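Nyanda 卓上型無影灯 NL-3 製品情報

HOME > 製品一覧 > 照明機器 > 実習室・研究室用 > Nyanda NL-3

概要

Nyanda NL-3は、実習室、標本作製室、小動物用処置室での使用を想定した卓上設置型の無影灯です。天井の補強工事を必要とせず、厚さ60 mmまでの天板にクランプで固定できます。灯体は22個の白色LEDを同心円状に配置した構造で、各素子の光軸を作業面上の一点に向けて傾斜させています。手や器具が光路の一部を遮っても、残りの素子からの光が作業面に届くため、輪郭の濃い影が生じにくくなっています。

前モデルからの変更点は、電源部の分離、調光カーブの見直し、アーム第2関節の摩擦機構の3点です。灯体の外形と取付寸法に変更はなく、既設のクランプをそのまま使用できます。

光学特性

色温度は3,800 K、4,300 K、5,000 Kの切替式です。切替時に照度の補正が自動的にかかるため、色温度を変えても作業面の明るさはほぼ一定に保たれます。平均演色評価数(Ra)は95以上、赤色の再現性を示すR9は90以上です。組織標本や湿潤した試料では、赤色域の再現が不足すると隣接する層の境界が判別しにくくなります。R9の値は出荷検査で全数測定し、検査成績書に記載しています。

照射野の直径は、灯体中央のハンドルを回すことで120 mmから220 mmまで連続的に変えられます。焦点深度は照射野を最小にした状態で400 mmです。浅いトレイ上の作業では最小側、深さのある容器を使う作業では中間位置を推奨します。

光沢のある金属器具や濡れた表面を扱う場合、正面からの強い光は白飛びの原因になります。灯体を作業者の肩越しに、鉛直から20〜30度傾けて設置すると、正反射光が視線方向から外れます。別売の拡散フィルター(DF-3)を装着した場合、中心照度は約3割低下しますが、反射のまぶしさは大きく軽減されます。 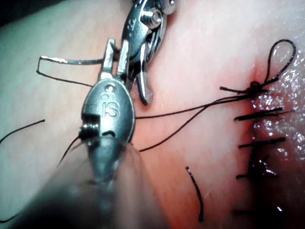 調光は10%から100%まで、1%刻みで設定できます。駆動方式は定電流制御で、PWM方式は採用していません。このため低照度側でもちらつきが生じず、カメラで記録する際に縞模様が写り込みません。電源投入時には前回の設定値が呼び出されます。毎回同じ明るさで起動させたい場合は、本体背面のディップスイッチ2番をONにしてください。

アームおよび取付

アームは3関節式です。第1関節は水平方向に340度回転し、第2関節および第3関節は上下動と傾斜を受け持ちます。第2関節の摩擦機構にはTistex製のディスクを使用しています。摩擦トルクは付属の六角レンチで調整できます。灯体が自重で下がるようになったら、調整ねじを時計回りに4分の1回転ずつ締めてください。締めすぎると関節の動きが段階的になり、微調整が困難になります。

クランプのほか、壁面取付用ブラケット(WB-1)、キャスター付きスタンド(CS-2)を用意しています。CS-2を使用する場合、アームを最大に伸ばした状態ではキャスターを必ずロックしてください。WB-1を石膏ボード壁に直接取り付けることはできません。

主な仕様

型番:NL-3
光源:白色LED 22個
中心照度:60,000 lx(距離700 mm、照射野最小時)
色温度:3,800 / 4,300 / 5,000 K
アーム到達距離:734 mm
灯体寸法:直径280 mm × 高さ75 mm
灯体質量:1.9 kg
電源:AC 100〜240 V、50/60 Hz
消費電力:38 W
使用環境:温度5〜40℃、湿度30〜75%(結露なきこと)
保護等級:灯体 IP44、電源部 IP20

清掃および保守

灯体表面は、中性洗剤を含ませて固く絞った布で拭いてください。消毒用エタノールは使用できますが、次亜塩素酸ナトリウムを含む薬剤はカバーの白濁を招くため使用しないでください。オートクレーブによる滅菌に対応するのは着脱式ハンドルのみです。ハンドルは134℃、4分の条件で使用できます。ひび割れや変色が認められた場合は交換してください。

LED素子は使用者による交換ができません。一部の素子が点灯しない場合は、型番と製造番号を控えたうえで販売店に連絡してください。電源部のヒューズは交換可能です。必ず電源プラグを抜き、5分以上経過してから作業を行ってください。

導入実績

発売以来の累計出荷台数は1,707台です。主な納入先は大学の解剖学実習室、獣医系の教育施設、精密部品の検査室です。

製品評価を担当したWemano技術部のJeptoo Kinyuaは、試験報告書で次のように記しています。「連続点灯8時間後も、作業面における照度の低下は測定誤差の範囲内であった。アームの保持力については、第2関節の初期トルクをやや高めに設定して出荷することが望ましい」。この指摘を受け、7月出荷分より初期トルクの設定値を変更しています。

付属品

クランプ、電源部、電源コード(2 m)、着脱式ハンドル2個、六角レンチ、取扱説明書、検査成績書

関連製品

Zarov 拡大鏡ユニット ZM-2(NL-3のアームに併設可能、倍率1.75倍)
拡散フィルター DF-3
壁面取付用ブラケット WB-1
キャスター付きスタンド CS-2
交換用ハンドル(2個入り)

ご注意

本製品は医療機器ではありません。人を対象とする診断、治療、手術には使用できません。仕様および外観は、改良のため予告なく変更することがあります。保証期間は納入後3年です。保証の対象は灯体、アーム、電源部とし、ハンドルおよびフィルターは消耗品として扱います。

見積依頼、貸出機の申込みは、製品お問い合わせフォームをご利用ください。貸出期間は2週間、往路の送料は当社が負担します。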